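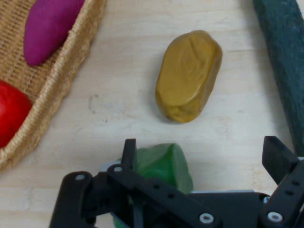
Step 3: Gather the clay and sort it into the basket

By now the tray of cutters is rinsed and drying, and you can turn to the clay itself, which is the part I enjoy most (I know, I know). I like a shallow wicker basket for this job. The children can see straight into it, they can carry it between two of them, and a bit of dried clay shakes out of the weave quite easily once it has hardened.

Put the basket at one corner of the table so that everyone can reach it without leaning over their neighbour. Then go round one colour at a time. Roll each lump gently between your palms until the cracks close up, and leave it as a fat oblong, a bit like a small loaf. Don't fuss over dents and fingerprints - they vanish the moment somebody starts squeezing it again next week.

I always leave the yellow until last. It shows every speck of red or blue that gets pressed into it, so wipe your hands on a damp cloth before you pick it up, and look it over for crumbs. If it has already gone a bit mustardy or brown, well, ours has too, and it still makes perfectly good lions and bananas.

Pieces can share the basket while you tidy, magenta next to red and so on, but don't press them together, and don't leave them there overnight or they will dry out. Move them on to their tubs as soon as the table is clear.

Step 4: See to the table

Bare wood does pick up smudges and pale patches over the years, and I wouldn't worry about those. For fresh clay, take a clean lump of the same colour and dab it over the bits that have stuck. It lifts them far better than scraping does! Kumiko Ueda taught me that one, and I have been grateful ever since. Finish with a barely damp cloth, wiping along the grain, and let the wood dry before anyone puts paper on it.

Step 5: Into the tubs

One colour to a tub, lid pressed down all the way round. If a piece feels stiff, wet your fingertips and knead it for a minute or two before it goes in - a little water at a time, please, as too much turns it slimy. Write the colour on the lid and stack the tubs away from the radiator.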